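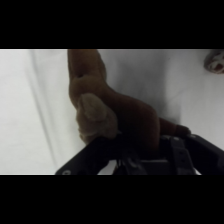

Givier launches Zunuren, a slow feeder for dogs who treat dinner as a race

Apr 24, 2024
By Noemi Gentile, Givier press office

BRAMANIA - Givier, the family pet supplies firm that has been making bowls, mats and bins in Bramania for longer than its website has been working, today announces the launch of Zunuren, a slow feeding bowl for dogs that finish their meals before the owner has put the scoop down.

Slow feeders are hardly new. Most dog owners have met one, and a fair number have one at the back of a cupboard. The usual design is a bowl with a plastic maze moulded into the bottom, and the usual result is that the dog works out the maze in a couple of days or picks the whole thing up and tips it over the kitchen floor. Givier knows this because it has sold such bowls and has read the letters.

Zunuren takes a different line. The bowl is wide and shallow, with low curved ridges that get closer together towards the middle, so that the first few mouthfuls come easily and the rest have to be licked and nudged out. The dog gets an encouraging start, which seems to keep its temper sweet, and then finds that the last third of its dinner needs a bit of thought. The base is weighted and sits on a rubber ring. It can still be moved by a determined Labrador, but it can no longer be flipped by one, or at least it wasn't during the trial.

The bowl comes in two sizes. The larger holds 440 grams of dry food filled level with the ridges, and the smaller is meant for terriers, dachshunds and anything else that believes itself to be large. Both can go in the dishwasher. Both also work with wet food, though Givier would like owners to know that wet food left between the ridges overnight will need soaking, and that no amount of clever design is going to change this.

"We set out to make a bowl that was slower than the old one and easier to wash than the old one," said Osvaldo Bianchini, managing director. "Those two things pull in opposite directions and we argued about it all winter. My own view was that people would put up with a bit of scrubbing. I was outvoted by everybody who does the scrubbing in their own house."

Tested at home, mostly in kitchens

Before going into production, Givier sent early versions to 400 households and asked them to use the bowl for 16 weeks, once or twice a day, with the dog's normal food in its normal amount. Owners were given a sheet to fill in with the time taken over each meal, along with a space for remarks. The remarks took rather longer to read than the times did.

Most owners reported slower meals from the first week, and most said the effect was still there at the end. Some saw the dog speed up again once it had got the knack, though seldom back to its old pace. A smaller group saw no change at all. One spaniel learned to bark at the bowl until somebody came and loosened the food with a spoon, and its owner has been thanked for her candour.

The trial also led to changes. The first version had sharper ridges, which short-nosed dogs disliked, and these have been rounded off. The rubber ring on the first version came away in one piece and was considered by several dogs to be the better half of the product. It is now moulded in and stays put. The colour went from white to a dull sage green after owners pointed out that white shows gravy.

Bongani Dlamini ran the trial from the Bramania workshop. "I would ask people to be patient for the first few days," he said. "Some dogs look at the bowl and then look at you as if you had made a mistake with the order. Put a little of the food near the rim, leave the room if you can bear to, and let them get on with it. Don't stand there cheering, it just makes them eat faster."

What it will do, and what it won't

Dogs that gulp their food can swallow a good deal of air along with it, and many bring some of the meal back up shortly afterwards, usually on the one rug in the house. A slower meal may help with that. Zunuren is a bowl, however, and Givier makes no medical claims for it. A dog that is often sick, that suddenly starts eating much faster or much less than usual, or that has a swollen or painful belly should be seen by a vet, and in the last case at once.

Nor will the bowl make a dog thinner. It holds the same food as any other bowl and the food has the same effect. Owners who want to cut down portions will have to do it the hard way, with a set of scales and a firm expression.

Puppies can use the smaller size once they are settled on solid food. Dogs in a shared household should be fed apart to begin with, as a slow eater next to a fast one is simply a second helping waiting to happen. Cats were not part of the trial. Two took part anyway and their results have been left out.

Where to find it

Zunuren is on sale now from Givier's own shop in Bramania and by post. From June it will also be stocked by the pet shop chain Núñez, which has taken both sizes and has asked, quite reasonably, for a box that stacks. The box now stacks. Spare parts are not offered for the simple reason that there are no parts, but a bowl that cracks in normal use within two years will be replaced. Chewing is a matter for discussion.

Households that took part in the trial may keep their bowls, including the ones with the sharper ridges, and can swap them for the finished version by writing to the address below. There is no closing date for this. Givier does ask that bowls be washed before they are posted.

About Givier

Givier designs and sells everyday goods for dogs, cats and small pets. Its best known product remains the lidded food bin, which it did not expect and has stopped trying to explain.

Comments

Ermanno Monti
We had one of the trial bowls. Ours is a beagle, so take this with a pinch of salt, but he went from being done before I'd shut the cupboard to giving me time to fill the kettle. Still licks it round the floor when it's empty. Will be swapping for the green one, the white looked awful by week three.

muddypaws_jan
Is the small one any good for a pug? The last slow feeder we bought had walls so high she couldn't reach the bottom, and she just sat beside it sighing.

Noemi Gentile
Hello Jan, several pugs tried the small one with the rounded ridges and got on well. If yours doesn't, send it back and we'll refund you.

Amedeo Russo
Dishwasher top or bottom rack? Asking as someone who has melted a Givier lid.

Noemi Gentile
Either for the bowl. Top only for the lid, Amedeo, but I gather you know that now.

Press enquiries: Noemi Gentile, Givier press office, Bramania | Copyright Givier, all rights reserved | Back to top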